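The Wemmont Cheese

Vratislav Havlíček had been a customs officer at Brerkach for long enough to know the smell of a guilty lorry, and this one smelled of cheese.

It had come down off the pass at ten past four in the morning with its fog lights on and a driver who wanted to be helpful. Havlíček distrusted helpful drivers. An honest man at ten past four is rude, or asleep, or looking for the toilet. This one had climbed out with his papers already in order and his cap in his hand, like somebody visiting an aunt with money.

"Finero," said Havlíček, reading the side of the trailer. "Haulage and cold storage."

"That's us," said the driver.

"And what are we carrying?"

"Wemmont. The hard kind. 387 wheels."

Havlíček looked at the paper, which agreed with him. It was a lovely piece of paper. It had three stamps on it, all of them straight, and in his experience the only people who stamped anything straight were criminals and the Swiss.

He walked round the lorry once, for the look of it, and then went inside to wake Karagiannis.

Karagiannis ran the dog. The dog was called Minister, after an incident, and was asleep under the radiator with his chin on the lost property box. He was eleven years old and had found in his career one large shipment of heroin, two smaller ones of cannabis resin, and any number of sandwiches.

"Cheese," said Karagiannis, when it had been explained to her. "You want me to put him in a trailer full of cheese."

"He's a professional."

"He's a dog, Vratislav."

They put him in the trailer. Minister went up the ramp with more speed than he had shown since spring, walked to the middle of the load, sat down, and gazed at the ceiling with an expression of religious happiness. Sitting down was the signal. It was also, Karagiannis pointed out, what he did in the kitchen at home.

"So is it drugs or is it lunch?" asked Havlíček.

"He doesn't specify."

The second bay

Regulations said that a positive indication by the dog meant a full unload. Regulations had been written in the capital, by somebody who had a forklift. Brerkach had a trolley with one bad wheel, and it had Ondra, who was nineteen and had joined the service in October hoping for a boat.

By six they had the first two rows out on the concrete. The driver watched from a folding chair. He had offered to help, and when this was refused he had offered to make coffee, and when this was refused he had made it anyway, on a small stove of his own, and it was far better than theirs. Havlíček drank it with resentment.

He had a long steel skewer for this kind of work. You pushed it into the middle of the wheel, drew it out and looked at the tip, and if the tip had powder on it you were on the evening news. He pushed it into the first wheel. Cheese. He pushed it into the second. Cheese again, a little riper.

"That one's been ruined now," said the driver sadly. "You can't sell them with a hole."

"You can claim on a form."

"Is it a long form?"

"It's 14 pages," said Havlíček, and felt better than he had all night. 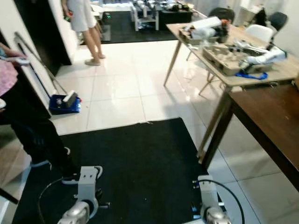 What the skewer found

It was wheel number 159 that did it. Havlíček leaned on the skewer and the skewer stopped, with a small dull knock, a hand's width in.

Everybody went quiet. Ondra put down the trolley. Even Minister opened one eye, though he might only have been checking on the rinds.

"Well now," said Havlíček, in the voice he had been saving for this.

They cut it open on the search table with the big knife. Inside, wrapped in waxed cloth and pressed right into the paste, was a packet the size of a paperback. Karagiannis put her gloves on. Havlíček straightened his tie, thinking of the photograph. He unfolded the cloth himself, since he was senior, and they all bent over it.

It was another cheese.

It was a small one, pale and soft, with a bluish bloom, and it smelled like a wet cellar in which something had been forgiven. The driver had got up from his chair. For the first time since ten past four he did not look helpful at all.

"What is it?" said Ondra.

"Unpasteurised," said the driver, and sat down again.

It took Havlíček most of the morning on the telephone to learn what he had caught. The soft cheese had been banned from crossing the border for years, after a bad business at a wedding, and there were restaurants in the capital that would pay 1,000 a piece for it and serve it behind a curtain. The narcotics desk was not interested. The food desk was very interested, but closed at noon. A woman at veterinary asked him to describe the bloom, and then asked him to describe it again, more slowly.

He was told to hold the goods as evidence, under refrigeration, and to keep them from all contact with persons or animals.

"We haven't got a refrigerator," he said. "We've got a windowsill."

There was a pause on the line while somebody looked that up.

When he came back out, the driver was signing his statement, Ondra was sweeping rind into a bucket, and Karagiannis was standing beside the search table with her arms folded. On the table lay the waxed cloth. It was clean and slightly damp.

"Where's the evidence?" said Havlíček.

Minister, under the radiator, sat up very straight and gave the signal.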